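Chamado 3099 – Arquivo de imprensa Neltetti
Assunto: cronologia do resgate na mina de Sestcombe aparece fora de ordem
Prioridade: alta (segundo quem abriu)
Estado: resolvido, com ressalvas

Descrição do problema
O dossiê sobre os mineiros de Sestcombe, o tal que parou o país durante 6 dias, mostra os homens a sair do poço antes de lá terem entrado. Três leitores escreveram a reclamar. Um quarto escreveu a elogiar a ousadia narrativa.

09:10 – Confirmado. O primeiro recorte da página é a manchete do reencontro com as famílias, o segundo é o desabamento. Na pesquisa interna a ordem está certa. Limpei a cache, por superstição.

09:45 – Comparei com o dossiê do naufrágio do Faltora, montado com o mesmo modelo. Está impecável, para desgosto de toda a gente que queria culpar o modelo.

10:30 – Os recortes foram digitalizados em setembro, num lote de 500. Destes, 21 têm como data de publicação o dia da digitalização. O sistema, confrontado com um jornal antigo que afirma ser recente, acredita no jornal.

11:15 – Perguntei ao Silvan Imhof quem preencheu as datas. Respondeu que o campo é automático. Perguntei desde quando. Respondeu que ia almoçar.

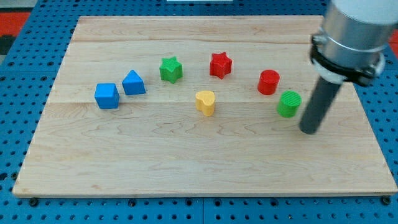
13:40 – Regressado do almoço, o Silvan admite que o campo passou a automático com a última atualização e que o aviso seguiu por correio interno. Encontrei o aviso. Tem por título "Pequenas melhorias".

14:20 – Corrigi à mão as datas pelo microfilme. Dois recortes do Aebischer deram luta: era vespertino e imprimia na primeira página a data do dia seguinte, de modo que a notícia do resgate saiu, tecnicamente, na véspera de si própria. Deixei a data impressa e acrescentei uma nota.

15:05 – Índice reconstruído. O desabamento voltou a acontecer primeiro. Falta a legenda do fotógrafo na segunda página, mas isso já faltava no original.

15:30 – Campo automático desligado para material anterior à digitalização, ou seja, para todo o arquivo. Pedi que a opção venha desligada de origem. Pedido registado como "sugestão".

Pendente: responder aos três leitores. Ao quarto também, com mais tato, visto que perguntou se vamos fazer o mesmo ao naufrágio.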